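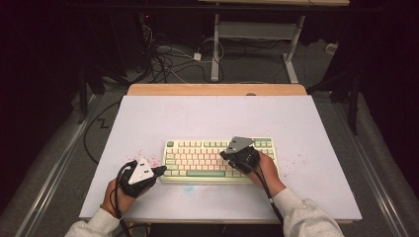

Right, open day thread! Spent Sunday afternoon at Zulesholm, the robotics place out past the ring road, and I've got a camera roll to get through. Mute me now if you hate robots 🧵

It's free, by the way, you only have to book. They let 200 people in over the day and I got one of the last slots. My badge said "Kirsty Henry". It's Henare. Never mind.

First talk was Lorenz Ammann on why ordinary desk stuff is so hard for machines. Mugs, cables, drawers, keyboards. He said a welding robot does one job in one place all day long and your desk is a nightmare by comparison. Felt very seen, you should see my desk.

He also had a slide with 1,000 tiny thumbnails of people picking things up and putting them down. From the back row it looked like wallpaper, but I could have stared at it for ages.

Then into the demo room (shoes fine, drinks not fine, I had to neck a whole tea in the corridor).
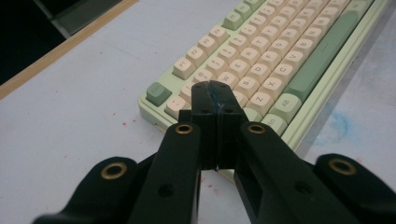 I'd only ever seen grippers on the telly and assumed they'd all be shiny steel, so the hand-held ones were a surprise. Loads smaller in my head too. This one's matte black plastic with little brass bushings at the joints, and I got properly fixated on those. Hooman Mousavi was running the table and was very patient with me asking what every single bit was called. Bushing! New word for me. I've used it twice since, once about a pram.

My favourite question came from a boy of maybe eight who wanted to know if the robot would do his spelling homework. Hooman said it'd have to learn where the letters are first. Boy said "same". 😂

Someone asked about speed and he said speed is the boring bit, he'd sooner talk about being gentle. A key only needs a little push and it's very easy to give it a big one. I type like I'm killing ants so I kept quiet.

Also can we talk about that keyboard?? Mint green and cream! I asked where it came from before I asked anything sensible about the robotics. No luck, so if anyone recognises it, my replies are open.

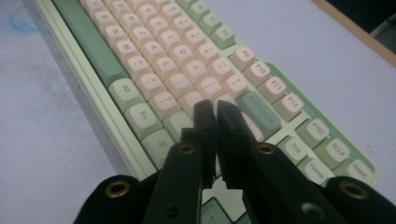

Jaws just over the letter keys, F9 to F12 along the far side.

After that it was the Q&A with Didier Lemaire, which ran over by miles. Lots about jobs, a bit about cost, and one man who mainly wanted to tell us about his lawnmower.

Things I'd change: more chairs, and a bigger sign on the gate. I drove past it 2 times and so did the car behind me.

They're hoping to do another one in June. I'll post the booking link when it's up, and I'm dragging my sister along whether she likes it or not.

Off to look at green keyboards I can't afford. Night all x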